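What I Learnt About Bread Waste at Our Canteen
By Manuela Marras - June
Reading time: 2 min

For my food studies project I wanted to know how much bread our college canteen throws away. I'd worked the Friday lunch shift there and kept seeing full bags go out the back, so it seemed like a good thing to poke at!

Tekle Derese, who runs the kitchen, let me weigh the bread bin every day for 35 days. I also put a short survey on the tables and got 447 answers back (I was hoping for 600, but exam season got in the way).

The rolls were the worst by far. They come free with soup, so people pick one up without thinking, take a bite and leave it. Sliced bread did much better, probably as you have to go and get it yourself from the toaster end. In the survey, 38 per cent said they'd happily take a half-size roll if there was one.

I then rang Welline, the bakery that supplies us, and asked if they did smaller ones. They do - and they'd been selling them to Trurnard College for ages. I felt a bit silly for not asking sooner. 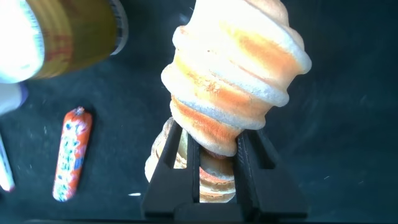 Pastries were harder to judge. They cost money, so hardly any end up half eaten, but the unsold ones go stale overnight and my bin weights lumped them in with everything else. If I did it again I'd have two bins, and I'd start before exams. Tekle is trying the half-size rolls next term and I've asked to come back and weigh them.

Contact: Food Studies Office | © Skivulis College | Back to top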